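Lonham Community Help › Packing, Mailing and Storage
Tags: phone boxes, original packaging, shipping, small electronics
Last updated: April

Keeping and reusing a smartphone retail box for return shipment

Posted by Magsi

I am responsible for the small electronics inventory at a shared office in Breltlow. We hold 14 telephones that are due to be returned to the leasing company, and the return terms state that each device must be sent "in original retail packaging where available." The boxes have been retained. They have been stored flat in a cabinet, and several have slight rubbing at the corners.

I would be grateful for guidance on the following. May the retail box be used as the outer shipping box, with a label placed on the lid? If it may not, what should go between the retail box and the outer carton? Finally, is there an accepted way to confirm that the right telephone has been returned to the right box before the carton is sealed? The boxes are nearly identical from the front, and I wish to avoid a mismatch.

Bushra Mohmand

A retail box should not be used as the outer shipping box. It is made to present the telephone on a shelf, and its lid is held in place by friction alone. A label or tape applied to the printed surface will usually tear the finish when it is removed, and many leasing companies treat a torn lid as missing packaging.

The procedure below is the one followed in our own office, where we processed 576 returns under a single contract. It may be adapted to smaller quantities.

1. Clear a table large enough to hold one box, one telephone and the paperwork for that telephone. Only one device should be open on the table at a time.

2. Compare the serial number on the telephone with the number on the box label. The label is commonly found on the underside or along one edge. The front of the box is of little use for this purpose, as every unit of the same model carries the same picture.

3. Place the telephone in its tray with the screen protected by a sheet of thin paper or the original film. Return the charging cable to its compartment only if the return terms ask for it.

4. Close the lid by lowering it evenly and allowing it to settle. Pressing on one corner will cause it to bind and may split the seam.

5. Set the closed box face up in the middle of the table and inspect the front and the long edges for dents, old adhesive and lifting corners. Record any marks on the return sheet before proceeding.

On the box shown, the front is dark navy blue within a white border, and the printed rear camera, with its three lenses, is toward the upper left. A pale border of this kind shows scuffs sooner than the dark area does, and it should be examined first.

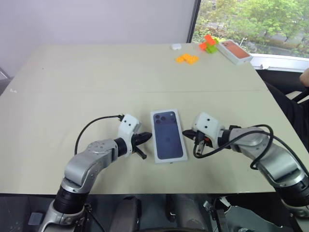

6. Wrap the box in plain paper and secure the paper to itself. Tape should not touch the box at any point.

7. Place the wrapped box in a corrugated carton with 2 inches of padding on every side, including the top and bottom. Close the carton and shake it gently. If movement can be felt, add padding.

8. Write the serial number on the return sheet, place a copy inside the carton, and seal the carton along all seams.

Slight rubbing at the corners is ordinary wear and has not been refused in any return I have handled – although the terms of your own agreement take precedence.

Plakiren

I concur with the preceding reply in most respects. For a quantity as small as yours, however, it may be more economical to place several wrapped boxes in one carton with cardboard dividers between them. The leasing company should be asked beforehand whether combined shipments are accepted. Ours required a separate tracking number for each device and charged a handling fee when this was overlooked.

I would also suggest declaring the value of each telephone at the time of shipment. The basic coverage offered to us was limited to 100 dollars per package, well below the value of the equipment.

Magsi

Thank you both. The return agreement does require separate tracking numbers, and I will therefore use individual cartons. The serial numbers on our boxes are printed on the underside, in rather small type.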